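Leg warmer

A leg warmer is a footless or open-ended knitted tube worn over the lower leg, usually between the ankle and the knee. Longer types reach the thigh and are hard to tell from long socks when laid flat. Most are ribbed - the ribbing lets the fabric stretch and then return to its width.

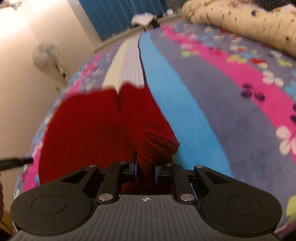 Ribbed knitwear in red and white, laid out lengthwise on a bed.

Wool and acrylic are the usual fibres. Colour changes are worked by joining a new yarn at the end of a row or round. The Rilwood pattern, a long type for home knitters, is worked in the round over 266 rounds.

Ribbed tubes are dried flat, as hanging pulls them out of shape. For storage they are folded in half or rolled from one end - pairs are often rolled together. Pegs can leave marks in the ribbing.

See also: Sock, Gaiters, Ribbing (knitting)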